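Tiempo de lectura: 2 minutos

El aforador

1. Cota

La estación de aforo de Poren constaba de una escala limnimétrica, un flotador en pozo tranquilizador y un cuaderno. Konrad Gruber leía la escala a las 5 de la mañana y anotaba el valor en centímetros. El flotador registraba lo mismo en un tambor de papel, de modo que la lectura humana servía como comprobación.

En agosto el río bajaba poco. La cota de estiaje era de 115 centímetros y llevaba varias semanas sin apartarse de ella más de lo que admite el error de lectura. Gruber anotaba 115, firmaba y cerraba la caseta.

Brigitta Kofler, de la oficina de cuenca, revisaba los cuadernos en la capital. Comparó la serie manual con la del tambor y encontró una diferencia constante de 4 centímetros. El tambor marcaba menos. Pidió por escrito que se verificase el cero de la escala.
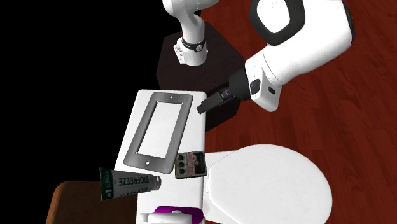

Gruber verificó el cero. Empleó el nivel óptico y el clavo de referencia del estribo derecho, hizo ida y vuelta y obtuvo un cierre de 2 milímetros. La escala estaba bien. Verificó después el cable del flotador, que tenía la longitud indicada en la ficha, y el contrapeso, que tenía la masa indicada en la ficha. Respondió con una sola línea: «Instrumentos conformes».

Kofler contestó que dos instrumentos conformes no podían discrepar.

Gruber leyó la carta de pie, junto a la ventana. La casa era de Mechthild Pichler, que le alquilaba la planta alta y había vivido antes en el pueblo viejo, el que quedó bajo el embalse de Zudex.

— ¿Malas noticias? — preguntó ella.

— Cuatro centímetros.

Pichler siguió pelando patatas. Al rato dijo que su padre también había sido aforador, y que en el pueblo viejo la escala estaba pintada en el muro del molino.

— Leía siempre de más — dijo —. Se agachaba poco. Los últimos años, por la rodilla.
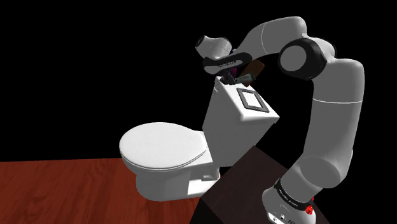 2. Paralaje

A la mañana siguiente Gruber bajó los peldaños del estribo hasta el último, que evitaba desde el invierno. Apoyó una mano en la piedra y puso el ojo a la altura de la lámina de agua. Leyó 111.

Subió a la caseta y abrió el cuaderno. El reglamento prohibía las enmiendas y permitía las observaciones. En la columna correspondiente escribió: «Lecturas anteriores efectuadas desde el tercer peldaño. Restar 4 cm». Dudó sobre la fecha de inicio. Recordaba la caída en el hielo y recordaba haber vuelto al trabajo al deshielo, pero entre las dos cosas había unas páginas escritas con letra de otro, tal vez del suplente, Damian Fuchs.

Puso «desde marzo» y firmó. Le dolía la rodilla y tardó en levantarse de la silla.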